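We use cookies to improve your experience on this site. By continuing to browse you accept our cookie policy.

The good crockery is in the shed
June 2020
By Hamidreza Ranjbar

There are two kinds of household. One owns a dinner service, with a gravy boat and a lid for everything. The other owns what I own, a population of plates that arrived separately, from dead aunts and departing flatmates, and have never been introduced.

I had been content with this until May, when three meals a day at home brought me into closer contact with my own cupboards than I'd planned. The top shelf turned out to hold eleven years of optimism. I had a fondue set. I had egg cups for a family of nine. Behind them was a soup tureen shaped like a cabbage, which I remember being given and cannot remember thanking anyone for.

My neighbour Güven Ertürk ran the kitchen of a hotel in Medville for 15 years and has opinions about storage. He delivered them over the fence. Take everything out, he said. Put back what you used this week. The rest goes in a clear plastic bin, never a cardboard box, as a man who can't see his bowls will go out and buy more bowls. I have since checked, and I own three colanders, so he may be on to something.

He has rules for packing, too. Plates go in first, in a stack at one end. Bowls take the corners. Cups stand upright in whatever space is left and must never be asked to hold up anything heavier than a tea towel. He is relaxed about colour. I had imagined a bin for the whites and another for the rest, and he looked at me as you'd look at someone who irons socks.

The job took four evenings. The first went on emptying the cupboard and the second on walking round what had been in it. On the third I wrapped the cabbage in a copy of the Grimshaw parish newsletter, unwrapped it to read an article about drains, and wrapped it again. By the fourth I was down to a small pile of everyday white, and one stubborn piece of green that goes with nothing and that I would save from a fire.

The shed bins are stacked beside the mower now, where I can see every bowl I am not using. The everyday things got a bin of their own, for carrying to the table and back, and I have grown rather fond of it.
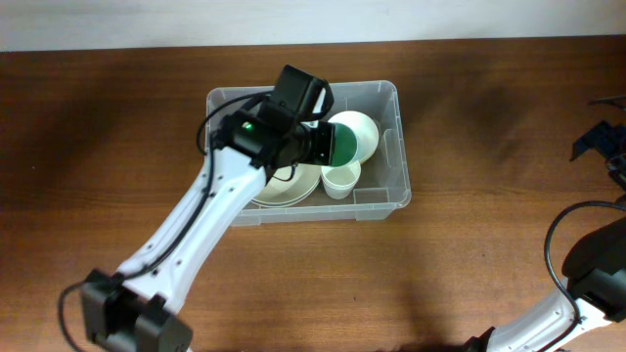
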